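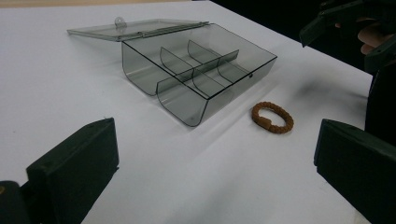

six-compartment box, lid open

jumier83: Is a box like this any good for small stuff? I want one for my desk drawer. Mostly bracelets and hair ties, plus some earrings I keep losing.

noguchi_m: I have one and love it! The curved bottoms are great, you just slide things up the side with a finger. Paid 2 bucks.

adley40: Not a fan, sorry. Six is too few for earrings (I own 40 pairs) and mine popped open in my bag.

noguchi_m: She said drawer, not bag!

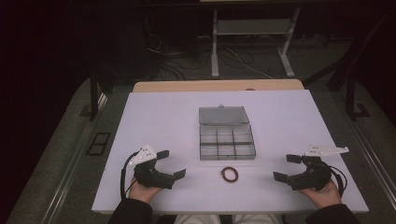 box on the table, brown loop in front

famier: Put a rubber band around it if you travel. Mine has made it through two trips that way.

adley40: Then you're digging for the rubber band every time. I'd go with a zip pouch.

jumier83: Drawer only, so I'm getting one. Bracelets in the back row!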